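Jondville Water & Taste discussion list
[list archive] [previous] [next in thread]

Subject: Re: [jville-water] chlorine taste since the switch??
Date: 1 November 2024

Sorry for the slow answer, typing this between two other things so forgive the fragments. Quoting the original since it's buried by now:

> Hi all. We're on the Skurkmont side, moved over to the
> new supply in April like everybody else on the hill.
> Ever since then the tap water tastes like a swimming
> pool, worst first thing in the morning. Tea is
> undrinkable. The city mailed us a hardness reading and
> a sheet of numbers I can't make sense of. My spouse
> wants a whole-house filter, quote from Lakatos came in
> at $3,475 installed. Before I sign anything — is that
> nuts? Would a pitcher do the same job? And does anyone
> know if it's safe for the fish tank?

OK, in order.

Is it nuts. For taste alone, yes I think so. Whole-house makes sense if the smell in the shower bothers you or somebody has skin trouble. If it's tea and drinking water you only care about one tap. Don't sign yet. Ask Lakatos what the replacement cartridges run per year and get it in writing, the first quote we got left that off completely.

We did the cheap route. Edau under-sink unit, carbon block, $366 with the separate little faucet. Put it in myself, one afternoon, some swearing. Cartridge is $59 and I change it twice a year. Before that we were buying bottles by the case and hauling them up the stairs and I was sick of it.
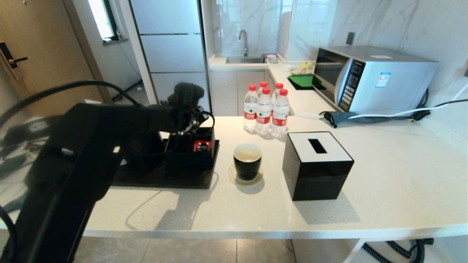

Pitcher will help with chlorine, sure. It's slow and the filter gives out sooner than you'd like if you have a houseful. Fine for one or two people. Keep it in the fridge and it's a lot better, cold water hides a multitude of sins. Also try this first, costs nothing: fill an open jug in the evening, leave it overnight, make tea with it in the morning. If the taste is mostly gone it's plain chlorine. If it's still there it may be chloramine, and that won't gas off overnight in a jug. Then you want a catalytic carbon cartridge and not the basic one. Check the city sheet, it should say which they use. Look for the words "total chlorine" and "free chlorine" — if those two are far apart, chloramine.

Morning thing: water sits in your pipes all night. Run the cold tap until it feels noticeably colder, then fill the kettle. Never fill it from the hot tap. Catch the first bit for the plants if you hate wasting it.

Hardness is a seperate question and carbon does nothing for it. Lots of folks mix these up, including the guy on the phone at the city. White crust in the kettle = hardness. Pool smell = chlorine. You can have both, we do. For the crust, white vinegar and water half and half, heat it, let it sit 40 minutes, rinse twice. A softener is a whole other purchase and I wouldn't let anyone bundle it into the same quote.
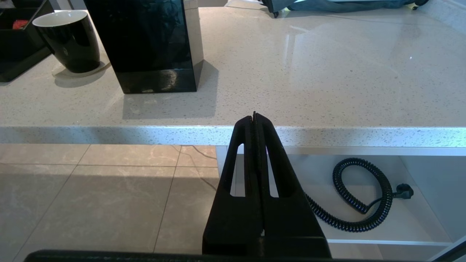
Last bit on hardness, spots on things. Glasses, faucet, the shower door. It's just mineral left behind when the drops dry, so wipe up while it's still wet and you'll hardly ever need a product. Counters too. Ours is a speckled pale beige-gray quartz with a shine on it and I go over it with a damp microfiber then a dry one, side-on to the window so the reflections show me any haze. No vinegar on it please! Use dish soap, plain water, soft cloth. Don't scrape at dried scale with a blade, soak a rag in warm water and lay it on top for a while first.

Fish tank — NOT straight from the tap. Chlorine and chloramine are both bad for them. Get a conditioner that says it handles both and dose for the amount of water you're adding, follow the bottle. Somebody on here keeps a big tank and will know more than me.

If you do go under-sink, measure the cabinet before ordering. And leave room below the canister to get the old cartridge out, I didn't and had to move the bracket. I still have the Edau install sheet scanned, email me off list if you want it.

What does your city sheet say for total chlorine? Post it and somebody can read it for you.

—
To unsubscribe or switch to digest, use the link in your welcome message. Please trim quotes when replying.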